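Storkcombe Community Help > Home & Tech > Buying and Upgrading

Is it worth paying for a "tune-up and upgrade" on an old desktop, or is this a racket?

Posted by hollisgate

My mother-in-law has a desktop tower that she uses for email, her recipe collection, a family tree program and a lot of scanned photographs. It has gotten slow. From pressing the power button to being able to open her mail takes long enough that she goes and makes a cup of Postum and comes back. (Yes, she still drinks it. No, it isn't what we're fighting about.)

She took it to a shop near her and they gave her a written quote for $924. I have the sheet in front of me. It lists a "full system refresh," a "processor upgrade," a "memory optimization," a "thermal service," something called Plikix Lifetime Protection, and labor. None of the lines has a part number. The processor line doesn't say what processor is coming out or what is going in. I called and asked, and the man told me it would be "a current equivalent," and when I asked current equivalent of what, he said the technician would decide once he had it open.

I don't like any of this but I'm aware that I am the suspicious one in the family. My wife thinks I should let her mother spend her own money. Her mother likes the shop because they were polite. I would like to know:

Does a processor upgrade make sense on a machine like this at all?

What would you want to see on a quote before you paid?

Is there something cheaper that would do most of the good?

I don't want to be told to buy her a tablet. She has tried a tablet. It lives in a drawer.

Posted by Usha Kotian

I'd be suspicious too, and I'd start with the words on the sheet. "Refresh" and "optimization" are not parts and they are not jobs. If I take my car in I can get a bill that says brake pads, front, and the number of hours. A computer shop can do the same. When they won't, I assume it's because the item is cheap, or used, or doesn't exist.

Take the lines one at a time.

Processor upgrade. I would strike this out unless they can tell you in writing exactly which chip is in there now and exactly which one they want to put in. A motherboard accepts a short list of processors and usually that list stops within a couple of years of when the board was made. "Current equivalent" can't be right on its face, because a current chip will very likely not fit an old socket. So either he means a used part from the same era, in which case you should be told it's used, or he means a new motherboard as well, and then you'd normally need new memory to go with it, and at that point you are buying a new computer inside an old box and should be quoted for one. And for email and recipes the processor is almost never what she's waiting on.

Memory optimization. Ask how much is installed and how much there would be afterward. If both answers are the same number, you've found a line that costs money and does nothing. If they are adding memory, fine, that can help, and it's a part with a price you can look up.

Thermal service. This means blowing the dust out and possibly putting new paste between the processor and its cooler. It's a real job and a short one. Dust does make a machine run hot and a hot machine slows itself down. But you can get most of the benefit with a can of compressed air, outdoors, with the plug out of the wall. I wouldn't redo the paste on a computer that isn't overheating. People on hobby sites love doing it and I've never been convinced that the average owner could tell before from after.

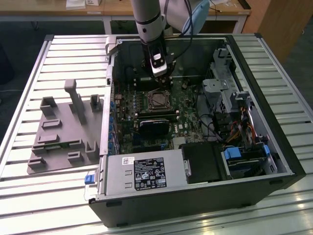
Plikix Lifetime Protection. I'd never heard of it, and I went looking and couldn't find anyone who would tell me whose lifetime. The computer's? Hers? The shop's? If it's antivirus, Windows comes with one that is perfectly adequate for someone who doesn't download strange things. If it's a warranty, it should say what it covers and who pays. If they can't hand you a page of terms, I'd take it off the bill.

Now for what I would do, and you can decide whether I'm as bad as the shop. Find out whether the computer has an old spinning hard drive or a solid state drive. You can check without opening anything. On Windows 10, right click the taskbar, open Task Manager, go to the Performance tab, and look at Disk. It will usually say HDD or SSD. While you're there, restart the machine and watch that same tab as it comes up. If the disk is pinned at 100 percent for minutes on end and the processor is loafing, you have your answer, and the processor line on that quote is nonsense.

If it's a spinning drive, swapping it for a solid state one is the single change she would notice. The drive itself isn't expensive in a modest size. Copying the old one over is mostly waiting. A decent shop will do it for a fair labor charge and give you the old drive back, and you should insist on getting it back because it has her whole life on it.

Which brings me to the thing that would worry me more than the price. Has anybody backed up the photographs? Before anyone touches that machine, buy an external drive and copy everything to it. Do it yourself, and open a few of the files from the copy to be sure they're really there. "We'll back it up for you" is a sentence I have heard from shops before, and I've also heard what they say afterward.

Posted by fen_and_ditch

I worked at a repair counter for a while so I'll say a word for the shop, though not a big one. Quotes get written by the person at the front and they're often written before anyone has looked inside. A vague quote isn't always crooked. Sometimes it's a guess with the padding left in so that the customer doesn't get a nasty phone call later. The right way to do it is to charge a small diagnostic fee, look, and then write down what you found.

So ask for that. Say you'll pay for a diagnosis only, and you want the findings in writing: drive type and health, amount of memory, processor model, temperatures, and how many programs start up with Windows. If they say they don't offer that, go somewhere else. You'll learn a lot from how they take the question.

I agree with Usha on the drive and I agree on the backup. I don't agree that canned air is always harmless. People hold the can upside down and spray cold liquid on things, or they let the fan blades spin like a pinwheel. Short bursts, can upright, a finger on the fan.

Also, check what starts with the machine before buying anything. Task Manager again, the Startup tab. I've seen computers with three photo printers' worth of helper programs loading every morning for printers that went to the dump years ago. Turn off the ones that are obviously for things she doesn't own. You can turn them back on. If that alone gets her down to half a cup of Postum you may be finished.

One thing to be wary of is the family tree program. Some of the older ones keep their files in odd places, inside the program's own folder instead of Documents, and a plain copy of Documents will miss them. Open the program, look for Export or Backup in the menu, and make it save a file to the external drive as well.

Posted by brasskettle52

Just buy a refurbished one. My cousin got one from Hashemi and it works great. These old ones always die anyway and then you're out the money.

Reply from Usha Kotian

They don't always die. And "refurbished" covers everything from a proper rebuild to a wipe with a damp cloth. If hollisgate goes that way I'd want to know the age, the drive type, and how long the return window is, and I'd ask those questions of Hashemi the same as anybody else.

Reply from hollisgate

Thanks to all. I went over this morning and did the Task Manager business. It says HDD, and the disk sat at 100 percent for so long after a restart that I had time to read the quote again. The processor was hardly doing anything. There were 23 things in the Startup list, including a toolbar for a browser she doesn't have and an updater for a scanner she gave to her church. I turned off the ones I was sure of. It helped some. I won't claim more than that, as I wasn't timing it properly.

The photographs had never been backed up. They are copying to an external drive as I type this. The family tree files were indeed hiding in the program folder, so thank you for that.

I called the shop and asked for a diagnosis only. He said they could do it but he "wouldn't recommend it." I asked why and he said customers usually find it simpler to get everything done at once. I'm sure the shop finds it simpler too. I've asked him to email me the terms for the Plikix thing and will post them if they ever arrive.

One last question. If I get the drive swapped somewhere else, do I need to reinstall everything, or does it come over as it is?

Reply from fen_and_ditch

It can come over as it is. That's called cloning, and for her I'd do it that way so all the icons stay where she expects them. The new drive has to be big enough for what's on the old one now, so check the used space first and leave plenty of room for more photographs. Keep the old drive in a drawer until at least July before you think about wiping it. It can keep the tablet company.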